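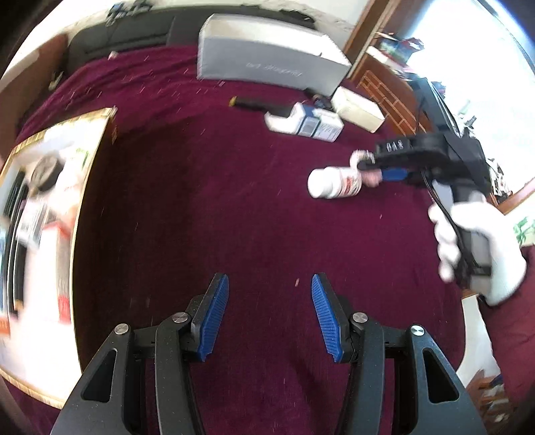 According to Zoubi, a gripper comparison is worth reading only if the same objects went through every tool. Most of the enquiries we receive come down to the same point, and it is how the bench at Ilus is run.

About Ilus

Ilus tests hand-held grippers, small arms and the controllers that drive them. We write reports for people who have to choose between two or three designs and can't spare a month to do it themselves. We do not sell hardware and take no commission from those who do.

Work began in April with a single rig and a borrowed torque gauge. The object set now holds 74 items, all of them household goods: bottles, cartons, handles, soft pieces with a pile. Each item has a sheet giving its mass, its widest and narrowest grip points and the surface it is to be picked from. Cloth counts as a separate surface from board, as finger tips catch on it and the opening angle has to be set again.

How a comparison is run

A standard comparison is 432 grasps, split evenly between 2 grippers. Operators swap tools at the halfway mark. We log jaw opening, pad contact, slip and time to release. A grasp that needs a second attempt is recorded as a miss, with a note on which finger lost contact first.
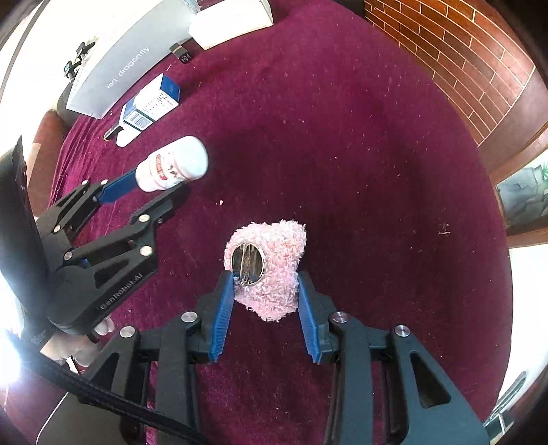 Soft pile between ribbed blue pads, with a bottle held in the second gripper.

Rigid objects separate the designs less than clients expect. Pile fabrics, thin rims and rounded caps give the wider spread of results, and most of our pad notes concern these.

Reports and software

Grasp logs are kept in Dillis, our own recording tool. Birnis is the controller test: it replays a set of jaw commands and measures delay at the finger. The current report template runs to 63 fields. Blank fields are left blank and marked as such.

Clients may send their own objects, up to the size of a shoe box. Please include a spare of anything that can be crushed.

Page last revised 22nd November.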